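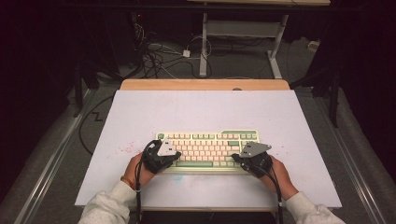 I bought the Stakum from Lecomte in October to replace a full-size office keyboard that took up half my desk. I've used it for 21 days now, mostly for letters, invoices and one long report, and I'm keeping it. There are a few things to know before ordering.

Size first. It's compact but it keeps its arrow keys and a function row, and I wouldn't buy a small keyboard without both. The right side is tight. For the first few days I hit an arrow every time I went for Shift, and I still do it when I'm tired.

Typing feel is good. The keys are mechanical and fairly firm, and they come back up quickly. I typed 1,000 words in one sitting on the second evening and my fingers were fine. My wrists were less happy – the case is taller at the front than my old Caken, so plan on a wrist rest.
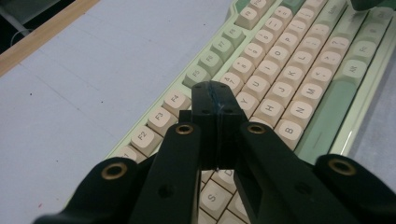 The function keys are grouped in fours, with a gap between groups and F5 to F8 in green, so F5 is easy to find without reading the legends. I use it all day to refresh the order page. The legends themselves are clear and haven't worn.

Noise is medium. It's louder than the Orkar I have at work and would bother someone sleeping in the same room. A desk mat helps a little.

The manual is one folded sheet with very small print. Lecomte's support answered my question about remapping Caps Lock the next morning, and the fix took two minutes.

Four stars. One off for the height and the manual.

Apolline Caron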